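Shared Kitchen and Dining Area Inspection
Site: Narkimora House, Building 2
Date of inspection: 2024-05-26
Result: Passed with comments

1. Exits and access
Both exit doors open fully. Exit sign lit.
Comment: Delivery crates from Besson were stacked in the rear corridor, leaving less than the required clear width. Moved during the visit. Deliveries are to go directly to the dry store.

2. Fire equipment
Extinguisher in place, seal intact, gauge in the green. Fire blanket in its holder beside the range.
Comment: The February service entry is missing from the extinguisher tag. The service record is to be sent to the building office.

3. Hot water
Reading at the kitchen faucet: 147 °F. Warning label posted and legible.
Comment: Acceptable for dishwashing. The hand sink is on a separate mixing valve and was comfortable to the touch.

4. Refrigeration
Upright refrigerator: satisfactory. Undercounter unit: needs attention.
Comment: Door gasket split at the lower hinge side. Stodska part on order - unit to be used for bottled drinks only until repaired. Four food containers had no date label and were discarded.

5. Electrical
Outlets near the sink tripped and reset correctly on test.
Comment: An extension cord was in use behind the toaster. Removed.

6. Cleaning products
Closta degreaser stored in the locked cabinet, original container, safety sheet on file.
Comment: One spray bottle without a label. Relabeled.

7. Floors and waste
No loose tiles. Floor drain clear.
Comment: The lid of the food waste bin does not close. Replace.

8. First aid
Kit complete except for burn dressings - restock.

Open items: 2, 4, 7, 8. The building office will confirm completion in writing. Residents may continue to use the area in the meantime.

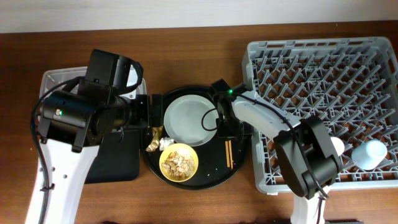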